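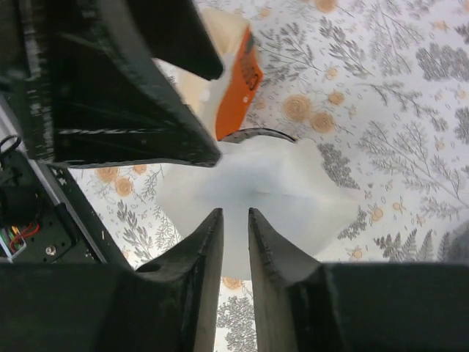
Cloth, tablecloth, grippers. A fair bit of my working day, then.

Can a machine fold your tea towels yet? Mine can, on a good morning. Then someone hands it a cloth that's been scrunched into a ball and it hasn't a clue which bit is the corner. I'm Leonie Zaugg, I look after the household trials at Vultero, and I'd love some help finding out how far off we still are.

I'm after 10 people to join us for the September round. You don't need to know anything about robots (really, please don't revise!). What I need is people who do chores at home and have opinions about them - how a cloth should be folded, when a table counts as wiped, what you'd never let a machine near.

You'd come in for 7 sessions, each lasting 54 minutes. In some you'll steer the arm yourself using the hand controls, and in others you'll do the job by hand while the rest of us try to copy you. Expect the arm to be slow. Expect it to drop things too, and to let me know when it's driving you up the wall, as that's the most useful part for me.

You should be 18 or over and happy sitting at a table for the whole session. We pay for your time and your bus or train fare, and there's always tea.

If you took part in the Wollora shelf-stacking trial you're very welcome again - this one's all soft, floppy stuff, so it'll feel quite different.

To put your name down, ring the Vultero front desk before 8 in the evening and ask for Leonie. Tell me which chore you'd hand over first.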